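**Thread: Zipper coil vs. molded tooth on removable covers, wash shrinkage**

---

**dkoller_textiles**

I sew removable covers for foam cushions, mostly cotton canvas and a cotton/linen blend. Zippers are number 5 nylon coil on polyester tape. After the first wash the seam with the zipper ripples. The fabric shrinks along its length and the tape does not. On a long side the mismatch is large enough that the cover no longer sits flat on the foam.

Things I have tried:

- Prewashing the fabric once, warm, tumble dry. Ripple reduced, not gone.
- Switching to a molded tooth zipper. Worse, the chain is stiffer and the waves are longer.
- Easing the fabric onto the tape by hand. Inconsistent from cover to cover.

Is there an accepted way to calculate the ease, or is everybody doing this by feel?

---

**hemline38**

By measurement. Cut a test strip of the fabric along the same grain as the zipper seam. Mark it, wash it exactly as the customer will, dry it, measure again. If the strip loses 3 percent, the fabric has to go onto the tape 3 percent long. Put match marks on both pieces at regular intervals and bring them together under the foot.

One prewash is not enough for canvas. Loomstate cotton keeps moving through the second and third wash.

---

**Navcombe_Rob**

Disagree with building in ease. You are sewing a puckered seam on purpose and asking the customer to wash it flat. Half of them will not wash it for a year.

Wash the fabric three times before cutting and sew it flat. It costs more in water and time, and the cover looks right on day one.

---

**hemline38**

> You are sewing a puckered seam on purpose

At 3 percent you can't see it once the cover is on the foam. The foam puts the seam under tension. At 6 percent you can see it, and at that point I would prewash too.

---

**dkoller_textiles**

Ran the strip test. Canvas lost 4 percent in the warp direction on the first wash and another 1.5 on the second. The blend was worse, 6 percent in total over two washes. I had assumed the blend was the stable one.

---

**Navcombe_Rob**

Linen blends depend on the finishing. I bought two rolls of the same article from the same mill, one as lot 476 and one as lot 1631, and they shrank differently by more than a percentage point. Test every roll.

---

**weftwise**

Has anybody in this thread checked the tape? Polyester tape is heat set, but cheap tape is sometimes set badly. I have had tape draw up in a hot dryer, and then everyone blames the fabric. Put a bare length of zipper in with the test strip.

Cotton tape is still available if you look for it. It moves with a cotton cover. It also frays at the cut end and takes up dye from whatever else is in the wash, so it has its own problems.

---

**dkoller_textiles**

I will add bare zipper to the test. Rob, how are you drying three washes' worth of fabric before cutting? Mine comes out of the dryer with creases I can't press out.

---

**Navcombe_Rob**

Take it out damp and hang it over a pole across the full width. Don't tumble to bone dry. Creases set in the last ten minutes.

---

**coilgauge**

Separate point on construction. A lot of ripple attributed to shrinkage is feed error. The bottom feed pulls the lower layer faster than the foot lets the upper layer through, so whichever piece is on top ends up long. Sew one side top to bottom and the other side bottom to top and you get a twist as well. Check the following before changing the fabric:

1. Sew both sides in the same direction.
2. Reduce foot pressure until the layers just feed.
3. Stitch length 3 mm or longer on canvas.
4. Use a walking foot if you have one.

If an unwashed cover already shows waves, shrinkage has nothing to do with it.

---

**hemline38**

Agreed on 1 and 2. I don't see the case for 4. A narrow zipper foot and basting tape get me closer to the coil than any walking foot I have used.

---

**coilgauge**

Closer to the coil, yes. Over 38 inches of heavy canvas the drift is still there. Baste it and measure both ends.

---

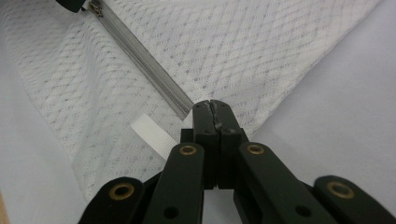

**Precious Gumede**

I do alterations and covers in a shared workshop on the Kurkavberg road and have been through most of this since May.

White fabric is the least forgiving. Any wave next to the zipper throws a shadow, and on a textured weave the shadow reads as dirt. On white I prewash twice, sew flat, and steam the seam from the back before turning.

On the label question, which has not come up yet: keep any tag out of the zipper seam if you can. It adds thickness at one point, the foot climbs over it, and you get a short stitch on the far side. I put it in the adjacent seam, almost 2 inches from the corner.

On ease, I side with hemline38 for canvas and with Rob for everything lighter. Light fabric shows the gathers.

---

**Navcombe_Rob**

I can accept that split. I would still not do it on anything sold with a "cold wash only" label, where the shrinkage you allowed for may never arrive.

---

**weftwise**

Customers ignore that label. Assume warm.

---

**Navcombe_Rob**

Mine don't. We have different customers.

---

**dkoller_textiles**

Results, all on the machine with reduced foot pressure and both sides sewn in the same direction:

| Sample | Prewash | Ease | After two washes |
|---|---|---|---|
| Canvas A | none | none | heavy ripple |
| Canvas B | one | none | slight ripple |
| Canvas C | one | 1.5% | flat |
| Blend D | two | none | flat |
| Bare zipper | none | n/a | no change |

The Coetzee tape is stable in my dryer, so weftwise's point does not apply here, but I am glad I checked. Canvas B was much better than my earlier covers with the same prewash, which I put down to the foot pressure.

---

**coilgauge**

What was the pressure before?

---

**dkoller_textiles**

Dial at maximum. It came that way from the previous owner. I have it two turns down now and will try three on the next Nevlow order, which is a lighter canvas.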